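Gonon Discovery Pages
Print this page | E-mail this page
Search the Discovery Pages: type a word, e.g. magnet Go

Teaching a Robot With Your Own Two Hands: The Perngate Hand Kit Explained

Reading level: ages 9 to 12

A robot arm in a factory usually does one job. It might pick up a metal part, turn it over and put it down again, thousands of times a day. The part is always the same shape and always arrives in the same place. An engineer writes a list of movements, and the arm repeats them.

A house or a school is harder. Doors are different heights. Cups are left in odd spots. A list of movements written for one kitchen will not work in the kitchen next door. For this kind of work, engineers often use a different method. They collect many examples of people doing a job, and a computer program looks for the patterns in them. The examples are called demonstrations.

This page explains one product made for collecting demonstrations. It is called the Perngate Hand Kit, and it is sold to universities, colleges and science centres. It is not a toy, and it is not sold in shops.

What is a gripper?

A gripper is the part of a robot that does the work of a hand. Your hand has four fingers and a thumb, and it can bend in a great many places. A simple gripper has two fingers. They open and they close.

Two fingers can do more than you might expect. They can pinch a key, pull a handle or lift a sock. They are poor at tying shoelaces, and they cannot easily roll a pencil around the way your fingers do.

In most robots the gripper is bolted to the end of an arm, and motors move the whole thing. In the Hand Kit there is no arm. The person is the arm. You hold one gripper in each hand and do the job with the grippers' fingers.

What is in the kit?

The Hand Kit comes in a padded case. Inside are:

Two hand-held grippers, left and right
Two marker cubes, one for each gripper
A head strap with a small camera
A charger and two cables
A printed guide of 70 practice jobs, sorted from easy to hard

The practice jobs begin with moving a sponge from one side of a table to the other. Later ones use drawers, cupboards, zips and clothes pegs. Locker doors are near the end of the guide. A locker handle is small and flat, and a key can get in the way of the fingers.

Why a person holds the robot's hands

Suppose you open a cupboard with your bare hand. You might hook one finger behind the handle and push the door wider with your elbow. A two-fingered robot cannot copy that. It has no spare finger and possibly no elbow.

Now suppose you open the same cupboard while holding a gripper. You have to manage with two fingers, exactly as the robot will. Every demonstration made this way is one that the robot's gripper has a chance of repeating. 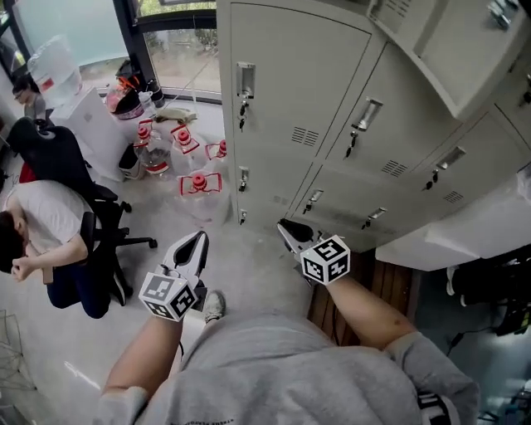 Stosdale Science Centre wrote to us that its younger visitors squeeze far too hard at first, and that it now starts everyone on the sponge, even the adults, before letting them near a door. The centre would also like the grips to come in a smaller size. At present they fit a hand from the age of 12 upward, and smaller hands get tired within a few minutes.

Perngate says in its guide that a child-sized grip is planned for May. We have not tested one.

How the computer knows where the grippers are

The computer needs to know where each gripper is and which way it is pointing. The marker cube helps with this.

Each cube is white with black square patterns printed on it. The patterns are called fiducial markers. "Fiducial" (say fi-DOO-shul) means something used as a fixed point for measuring. They work a little like the square codes on a café menu, but they hold much less information. A marker mainly tells the computer two things: "I am marker number such-and-such" and "this is the way I am facing."

The program knows the real size of every marker. If a marker looks small to the camera, it must be far away. If it looks large, it must be close. If the square looks squashed on one side, it must be tilted. From these clues the program works out the position of the gripper. It repeats the sum for each picture in the video.

A cube is used in place of a flat card for a good reason. When you turn your wrist, one face of the cube turns away from the camera and another usually comes into view. A flat card would simply disappear.

Try it yourself: Draw a black square on a piece of white card. Hold it at arm's length and close one eye. Tilt the card slowly and watch the square change shape. Could you tell which way it was tilted if someone else was holding it?

What happens to the recordings

One demonstration is not enough. If a robot learned from a single recording, it might only manage the job when everything was in exactly the same spot.

The kit's software stores up to 2,000 demonstrations before it asks you to move them to another computer. For one simple job, the guide suggests collecting 1,000. For a harder job with two hands it suggests 4,000. People change small things between recordings, such as where they stand, which door they choose and how bright the lights are. The program needs to see these changes so that it can learn which details matter and which do not.

The next step is called training. The program compares what the camera saw with how the grippers moved. It then makes a guess about the next movement, checks the guess against the recording and adjusts itself. It does this a very large number of times. The Hand Kit does not do the training. For that you need a separate computer and a grown-up engineer with some patience.

What we thought of it

We tried the kit over two afternoons with the Deák robot arm, which accepts the same gripper fingers.

The grippers are well made and open smoothly. The trigger is stiff on the left one. The head strap is comfortable for short sessions but slips forward when you look down, and looking down is most of the job. If the camera slips too far, the program loses sight of the cubes and the recording has to be done again.

The guide is clear. Adults could follow it without help, and older children could follow the first half. The drawings of the harder jobs are too small.

We would also have liked a warning light to show when a cube is out of view – the software gives a beep, which is easy to miss in a noisy room.

Staying safe and being fair

Cameras record everything in front of them, including other people. Anyone using the kit should ask permission before recording in a room that others are using. The guide has a page on this, with a sign you can photocopy.

Keep your own fingers away from the gripper's fingers while they are closing. Put cables where nobody will trip on them. Take a break when your wrists are sore.

Words to know

Caster: a small wheel that can swivel.
Demonstration: a recorded example of a job being done.
Fiducial marker: a printed pattern used for measuring position.
Gripper: the part of a robot that holds things.
Training: the stage when a program learns from examples.

Page checked Mar 6, 2024

Contact Gonon | Copyright Gonon Discovery Pages | Back to top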